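Hand loses grip on tool handles after half an hour – wrist or fingers?

Erick Waweru
Posted in Home builds, Hollham shared workshop

Hello all. I am building a two-armed humanoid in our shared workshop and I have a problem with the right hand. The task is simple: take a garden trowel by its green handle from a black tray and put it in the grey basket. For the first 30 minutes it works well. After this the fingers close more slowly and the trowel turns in the palm.

I already changed the grip current from 1,550 mA to a lower value, but then it does not lift at all. The wrist I have not opened yet.
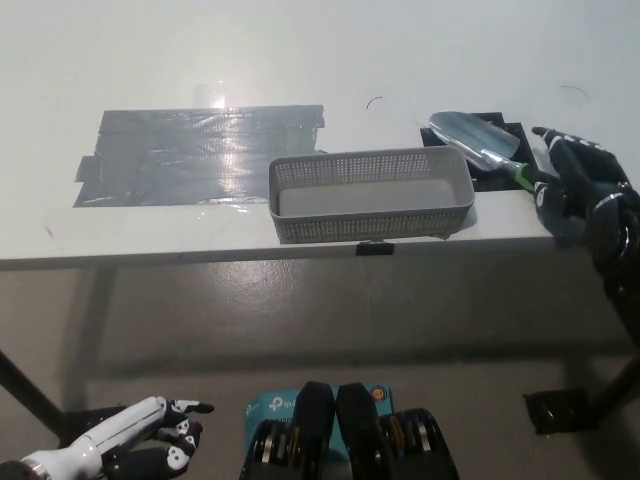
Kleinschmidt
Sounds like heat to me. Finger motors that hold at full current get tired, and the driver protects itself. Try closing at full current, then drop to roughly 30 per cent for the holding. Log the motor temperature as well, otherwise you are only guessing.

Zekia
mine did same, was a loose screw. check all the screws

Erick Waweru
Thank you both. The screws were fine, Zekia. I logged the temperature this afternoon and the index finger motor is much warmer than the others – so I will try the lower holding current and write again in May.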